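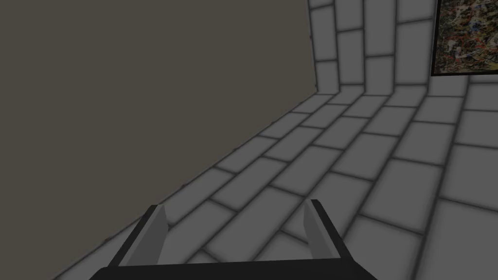
Nalmont, September

**Grout, Gaps and Getting It Straight: notes for the second evening**

Hi all, these are my notes from class, cleaned up a bit because my handwriting on the board got worse as the night went on (sorry, back row). I've added a couple of things I forgot to say out loud.

We spent most of the first hour on layout, and I'd spend it that way again. People want to open the bucket and start sticking tile down. I get it! But the dry run is where you find out that your last row is going to be a sliver, and a sliver at the doorway will bug you every single morning.

### Picking a pattern

Running bond is the brick look, where each row shifts over by half a tile. It's friendly to beginners and hides small errors better than a straight grid does. With a straight grid, your eye shoots right down the joint and catches every wobble.

One warning. Long tiles often have a slight bow in them, high in the middle. If you offset those by half, the high middle of one tile lands next to the low end of its neighbor and you get a lip you can feel through a sock. Check the box, because plenty of makers want a third offset at most on the long ones. Fasil Mersha asked how long is "long," and I'd say go by the box and then lay two tiles face to face and see if they rock.

### Finding your start line

Don't trust the wall. I mean it, even in a new house. Snap a chalk line down the middle of the room, snap a second one across it, and check the corner with the 3-4-5 trick:

- Measure 3 feet along one line and make a mark.
- Measure 4 feet along the other and mark that too.
- The distance between the marks should be 5 feet. If it isn't, move the second line.

Use bigger multiples in a bigger room (6-8-10 is great if you have the space and a helper for the tape).

### Thinset

Mix it, let it sit for as long as the bag says, then mix it again. Everybody skips the sitting part. It should hold a ridge when you comb it and still feel sticky to a fingertip. Once it skins over, scrape it up and start fresh, please don't add water to bring it back.

Comb in one direction only. Swirls look pretty and trap air. Pull up a tile now and then and look at the back, you want it nearly covered, corners included.

### Grout

Yu-na Kwon brought in her leftover board from the Apaza Street house, and it was a perfect lesson in haze. She had wiped with too much water and the color dried blotchy. Wring that sponge until your hands hurt! Wipe on the diagonal so you don't drag grout out of the joints, and rinse more often than you think you need to.

Leave the joint at the walls empty of grout. That one gets flexible caulk in a matching color, so the floor can move a little.

### For next time

Bring a sketch of your room with measurements on it, plus knee pads and safety glasses. We start at 9 sharp and we'll be cutting, so closed shoes too.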